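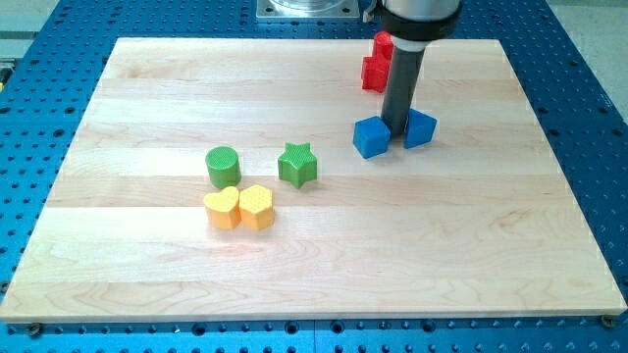
Maple board, glued strips, with colored plastic shape blocks on top.

Wusari Board Care and Finishing: Frequently Asked Questions
Last updated Dec 21, 2019

What does "edge grain" mean?
An edge-grain board is made from strips turned so that the narrow side of each strip faces up. The long fibers run parallel to the work surface. An end-grain board shows the cut ends of the fibers and usually has a checkered look. A face-grain board shows the wide side of the plank. All Wusari boards in the Monano line are edge grain. The Stodix line is end grain and has its own care sheet.

Why do the strips differ in color?
Maple sapwood ranges from near white to light tan. Strips from different planks, or from different parts of the same plank, will not match exactly. Narrow dark streaks are mineral deposits taken up by the living tree. Neither affects strength. We do not sort strips by color and cannot fill requests for a matched board.

What glue is used?
A type I water-resistant wood glue. It is cured for 24 hours under clamps before planing. Do not soak a board to test the joints.

Is the board finished when it ships?
Monano boards ship with one coat of food-grade mineral oil. Boards sold as "raw" have no finish and are sanded to 180 grit. Apply at least three coats of oil to a raw board before first use with food.

How do I oil a board?
Wipe the board clean and let it dry overnight. Flood the top with oil, spread it with a lint-free cloth, then do the edges and the underside. Leave it for four hours. Wipe off whatever has not soaked in. Treat both faces each time. A board oiled on one face only will take up moisture unevenly and may cup.

How often?
Monthly in regular kitchen use. Every three months otherwise. If water no longer beads on the surface, oil it regardless of the schedule.

Can I use olive oil or other cooking oils?
No. They do not harden and they turn rancid. Walnut oil and pure tung oil do harden, but they may cause a reaction in people with nut allergies.

What relative humidity is acceptable?
Keep the room at 35 percent or higher. Below that, maple gives up moisture quickly and small cracks can open at the ends of the strips. Do not store a board over a heating vent or against an oven wall.

My board rocks on the counter. Is it warped?
Check the counter first with a straightedge. If the board is cupped, lay it with the hollow side down on a flat surface for 48 hours and turn it over once a day. Most new cupping comes out this way. If the gap at the center is still more than 1/8 inch, see the warranty question below.

Can the surface be sanded?
Yes. Start at 120 grit for knife marks, or 80 for deep ones, and work up to 220. Sand with the grain. Wet the surface lightly after the final grit, let it dry, and knock down the raised fibers with a used piece of the same paper. Oil afterward. Monano boards are thick enough for many resurfacings.

How do I remove a stain?
Coarse salt and half a lemon, rubbed in and left for ten minutes, will lift most food stains. Rinse and dry on edge. Black marks from wet steel need sanding.

What is item 504?
The 504 is the replacement foot kit: four rubber feet and four stainless screws. Drill pilot holes before fitting them. Item 131 is the older kit and has been discontinued. The hole spacing is the same.

Where does the maple come from?
Planks are bought from the Lumbantobing yard, kiln dried to between 6 and 8 percent moisture content. They rest in our shop for two weeks before milling.

What does the warranty cover?
Joint failure and warping beyond 1/8 inch, for two years from purchase. Dishwasher use, soaking, and scorch marks are excluded. Send the order number and one photo of the end grain with your claim.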